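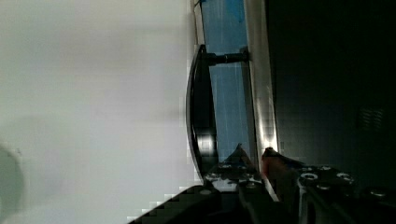
Skumport Home & Workshop Forum > Furniture and Surfaces

White tabletop gone dull, clean it or paint it?

dagim_a
Posted Monday, 7:12 pm
I have a white Laslow table that I bought used 16 months ago. It was fairly shiny when I got it. The middle has gone dull and there are a few gray scuffs that dish soap won't touch. The edges still look fine. I've tried soap and water, a baking soda paste, and one of those white foam erasers. The eraser took off one scuff but I think it left the area flatter than before.

My options as I see them are a proper cleaner, paint, or a new top. A new one from Habte costs more than the whole table did. I don't know what the surface is made of. Has anyone painted one of these and had it hold up?

shewit.beyene
Posted Monday, 7:50 pm
Stop using the foam eraser. It's a very fine abrasive and it will take the shine off a lot of finishes. The dull middle may be from that and the baking soda. How often were you using them?

dagim_a
Posted Monday, 8:04 pm
Baking soda most weekends. So you could be right.

LarysaP
Posted Monday, 8:31 pm
I would not paint it. I painted a white table two years ago, 4 coats, and let it sit for weeks before I used it. It looked good until summer, when anything left on it overnight stuck. A coffee mug pulled off a ring of paint down to the primer. I ended up stripping it and putting it out on the curb.

Ours is also white and it's blotchy in places up close. I quit worrying about that. We keep the toy kitchen set on it most of the time.
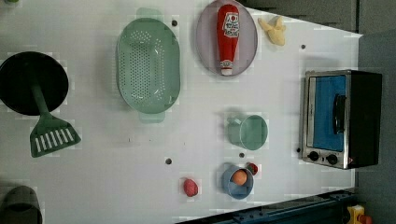

What I do now is wipe it with a damp microfiber cloth and dry it with a second one. The drying matters more than I expected. If I let it air dry I get a film from our water, and the film is what makes it look old.

V_Simek
Posted Monday, 9:15 pm
I disagree on paint. LarysaP, what did you use? If it was ordinary wall paint or a cheap latex enamel, of course it stuck. A two-part coating won't do that once it cures. I did my workbench with one and I set hot pans on it.

LarysaP
Posted Monday, 9:22 pm
It was a cabinet enamel and it wasn't cheap. The can said it was fine for furniture.

V_Simek
Posted Monday, 9:40 pm
Cabinet doors don't have things sitting on them all day. Tabletops do. I'd still say your problem was the product.

shewit.beyene
Posted Monday, 9:58 pm
Two-part coatings also need a respirator and good ventilation, and Dagim doesn't know what he'd be sanding. I'd try cleaning properly before any of that. This is how I do mine:

1. Clear everything off and vacuum the crumbs, including any holes or seams. Grit in the cloth makes new scratches.

2. Wash with warm water and a little dish soap. Rinse twice. Old soap looks a lot like a dull finish.
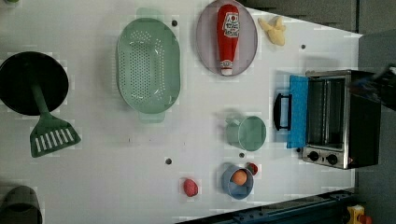 3. Put a little Kenis surface cleaner on a cloth and test it somewhere out of sight. Wait until it dries before you judge it.

4. If the test spot is fine, work in small sections and dry each one before starting the next. Mine takes 40 minutes.

5. For gray scuffs, use rubbing alcohol on a cotton pad. Test that first too. It softens some paints.

V_Simek
Posted Monday, 10:20 pm
Agree with step 5. Skip step 3, Kenis leaves a residue. Plain alcohol and water does the same job.

shewit.beyene
Posted Monday, 10:26 pm
I haven't had residue from it, but I use very little.

saron_lemma
Posted Tuesday, 8:05 am
Before you spend $30 on cleaners, look at it under a different light. I thought mine was ruined and then I moved it to the other side of the room. Light coming in low from a window shows every mark. From where I sit now I don't notice any of it. 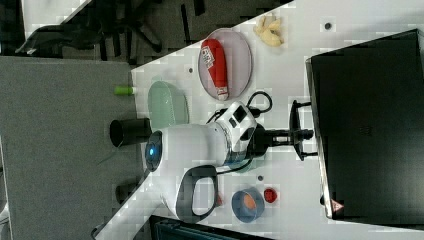

The table at the monitor end.

dagim_a
Posted Tuesday, 6:48 pm
I did steps 1 and 2 tonight and left the rest. The rinse water was cloudy both times, so there was soap on there. It's a little better. The spot where I used the eraser is still flat and I guess that's permanent. I'll try alcohol on the scuffs this weekend and leave the paint alone for now.

V_Simek
Posted Tuesday, 7:30 pm
If you change your mind, do the underside first.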